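Touching up yellow paint in a workroom with strong light

Lautaro Iturra
November 10, 2021

Hello everyone, and thank you in advance for reading, I know I go on a bit. I've been given the job of freshening up the yellow paint in our workroom, and I keep going back and forth on whether to touch it up in spots or repaint the lot. The yellow is in the first and third pictures.
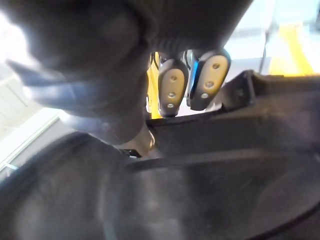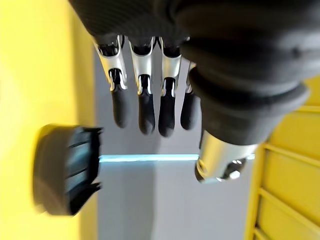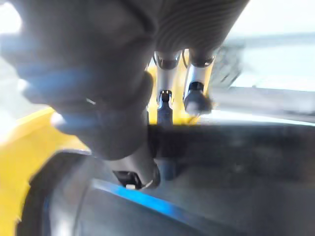

My trouble is the color. I bought a small can of Fallico yellow from Karness, and on the lid it looked like a perfect match. I dabbed a bit low down in a corner, and by the evening it had dried a shade darker – or at least I think so! Under the strong light it looks fine, and then I switch to the ordinary ceiling light and there it is again. My wife says it's in my head. Is there a trick to blending it in, or should I give up and do whole panels? I'd like to be finished before December.

Glykeria Konstantinidis

It isn't in your head, Lautaro! Yellow is a stinker to match. I went through the same thing with a set of lockers, and I wish I'd asked first instead of going through two cans. Old yellow has usually faded a little and picked up a film of grime, so wash a patch with warm water and a drop of dish soap, let it dry overnight, and compare again. You may find your match is closer than you thought (or further off, sorry).

If it's still off, don't dab. Paint right up to a natural edge, like a corner or a seam, and stop there. Your eye forgives a slightly different yellow on the other side of a corner. Sand lightly with 215 – no, sorry, I mean 220, I'm typing without my glasses – and wipe off all the dust. Then put on two thin coats with a small foam roller, because a brush leaves marks that catch the light. And do cover anything nearby you wouldn't want speckled, I learned that with a very nice pair of shoes.

Adham

just repaint the whole thing. spots always show

Lautaro Iturra

Thank you both. I washed a patch last night and the old yellow came up a good deal brighter, so now my new paint looks even darker next to it. I'm going back to Karness to see if they can mix me something lighter, and then I'll do it corner to corner with the foam roller as Glykeria says.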